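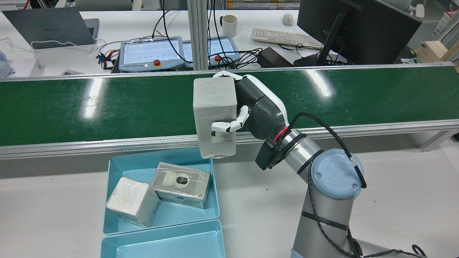 Wagner Lins wrote to ask if he could reuse the carton his blender came in to mail six soup bowls to his sister, and whether newspaper was good enough to fill the gaps. The carton is probably fine. The newspaper is fine for filling, less so against the glaze, where the ink can rub off. The full method for bowls and plates is below.

# Packing dishes for the mail

## What you need

- Two cartons, one at least two inches larger on every side than the other
- Plain packing paper
- Small-bubble wrap
- Packing tape, two inches wide
- A marker
- A kitchen or bathroom scale

Masking tape and string don't belong on a parcel. Masking tape lets go in a cold truck, and string catches on things.

## Check the carton

Press your thumb into each corner. If a corner gives easily, put the carton in the recycling. Do the same with anything that has been damp, even if it has dried out flat. A used carton that passes should have its old labels peeled off or covered with paper and tape. Black out any leftover barcodes, including the small ones on the bottom flap.

Wine store cartons are strong but tend to be the wrong shape for plates. Shoe boxes are too thin to use as the outer carton. They make a decent inner one for cups.

## Wrap each piece

1. Lay a sheet of packing paper on the table with one corner toward you.
2. Set the bowl upside down near that corner and fold the corner over it.
3. Roll once, tuck in both sides, and keep rolling to the end of the sheet.
4. Add one layer of bubble wrap, bubbles facing in.
5. Tape the wrap to itself. Fold over the end of the tape so the person opening it has a tab to pull.

Plates get the same treatment, one at a time. Don't put two plates in one sheet, even thin ones. For a cup, stuff the inside with crumpled paper first and then wrap an extra strip around the handle.

Lids travel separately from their pots. Wrap the knob before the rest of the lid.

## Fill the inner carton

Put two inches of crumpled paper on the bottom. Stand plates on edge, like records on a shelf. Bowls can nest if each is wrapped, but no more than three deep. Put the heaviest pieces in first.

Push paper down the sides until nothing moves, then add a last layer on top. Close the flaps and shake the carton gently. If you hear or feel a shift, open it and add more paper.

## Put it in the outer carton

Lay two inches of paper in the outer carton, set the inner one in the middle, and fill all four sides and the top. The flaps should meet without a bulge. If you have to lean on them, take some paper out.

Tape the center seam top and bottom with two strips, then run one strip across each open edge so the tape makes an H. Smooth it down with your palm.

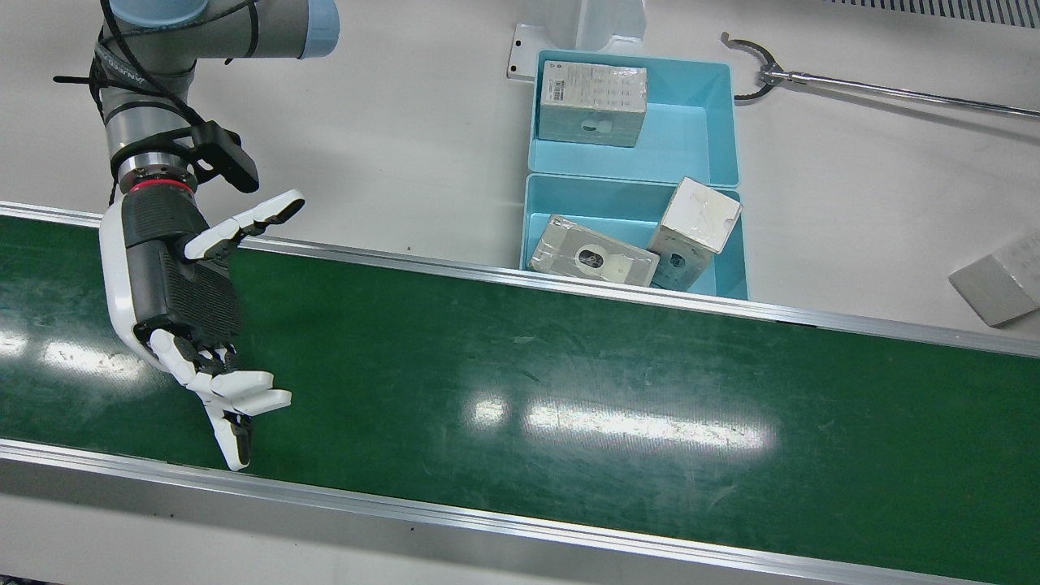
*Robotic hand over a conveyor belt.*

## Weigh, measure, label

Weigh the parcel after taping. On a bathroom scale, weigh yourself holding it and then without it, and subtract. I try to keep dishes under 30 pounds per parcel. Above that I split them into two.

Measure length, width, and height at the widest points, including any bulge. Write the figures down before you go online to buy the label. My last parcel to Bunar came to 2,193 cubic inches, and one wrong side would have put it in a different price group.

Stick the label on the largest face, flat, away from the seam. Clear tape over the address is okay. Leave the barcode uncovered if your tape is shiny. Put a second copy of the address inside, on top of the paper.

"Fragile" on two sides does no harm. Pack as if it weren't there.

## Time and leftovers

Six bowls take me 60 minutes, or 90 if I have to hunt for a second carton. Drop-off at my counter closes early on Sunday, so I pack the evening before and leave only the label for the morning.

Keep the receipt until the person at the other end has opened everything. Randi Wikström also takes a photo of each piece before wrapping it, and one of the open carton before the flaps go down. Both help if you need to make a claim.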